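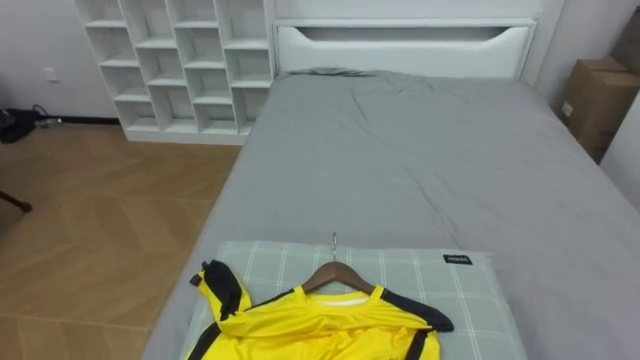
Jersey on its hanger, on top of the pillow.

Saravar Bedroom Practice Kit: setup and floor rules

Hi, Magdalini Ververidis here, I look after the kits at Renden. This is the page I send people to before they buy one, so have a read even if you've already made up your mind!

The kit is for teams teaching a humanoid to do household jobs like hanging up a shirt or squaring up a bed. You get the step platform, the garment set, the hangers and a printed copy of our floor rules. The robot and the bed are yours to sort out.

Platform
Pine step, comes in sections, screws included. Goes at the foot of the bed. Rated to 160 kg, and please count the robot plus whatever it's wearing and carrying. Check the screws before every session (I use a hand driver, Filippos Karras swears by his cordless and has stripped two of mine). We leave the wood bare because varnish got slippery under the feet on our first version.

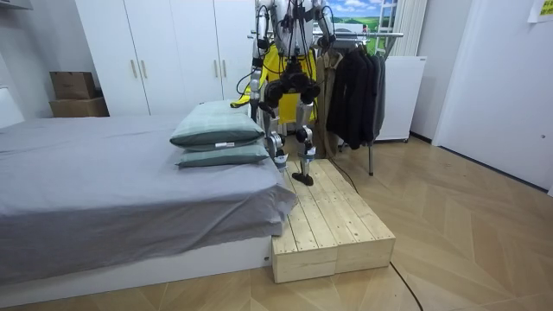

Up on the step, beside the bed and the coat rack.

Floor rules
Power stays off while anyone is on the platform with the robot. No exceptions, even for "just grabbing that sock".

One person holds the stop button and does nothing else. They don't film, they don't take notes, and they swap out after 10 minutes because your attention really does wander.

Cables run away from the walking side, and somebody walks the whole length of each one before power-up. I'm a pain about this one, ask anybody here.

Keep 4 m clear in front of the step if your room allows it. If it doesn't, slow the arms down and write the speed limit on the sheet by the door.

Wooden hangers only. Wire ones bend, then the hook ends up somewhere the robot isn't expecting it.

Bright garments first, dark ones once you've got a week of clean runs behind you.

Local rules come ahead of ours, so talk to your own safety person before you start.

Ordering
Part number is 471, in grey or natural. Spare garment sets ship from Prastton and usually take a bit longer in December. Questions about the rules come to me, anything to do with freight goes to Anjani Pasaribu.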